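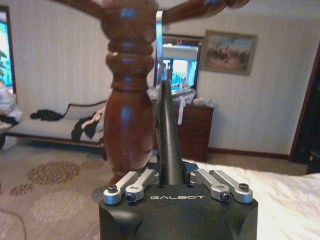 Sobia Minhas wrote in to say that a bed is for sleeping in, and that anyone who sorts their washing on it deserves to go to bed late. She has a table for the job. I haven't, and I doubt many people have one big enough.

I think the bed is the best place in the house for putting clothes on hangers. It is wide and soft, and it's near the wardrobe. You can lay a jumper flat and see which shoulder has slipped. Try it standing up and you need a third hand.
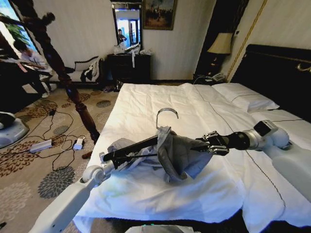 The hanger should go in from the bottom hem and not be forced through the neck, which stretches it. I ruined two good tops that way before I learned. Wide hangers are worth paying for too.

Where I agree with Sobia is on leaving things half done. A pile moved to the sofa at bedtime will still be there in February.

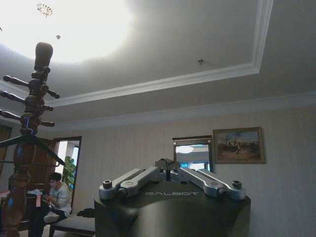 So I only bring in what I can hang in 30 minutes. The rest stays in the airing cupboard until the next evening, and socks can wait longer than that.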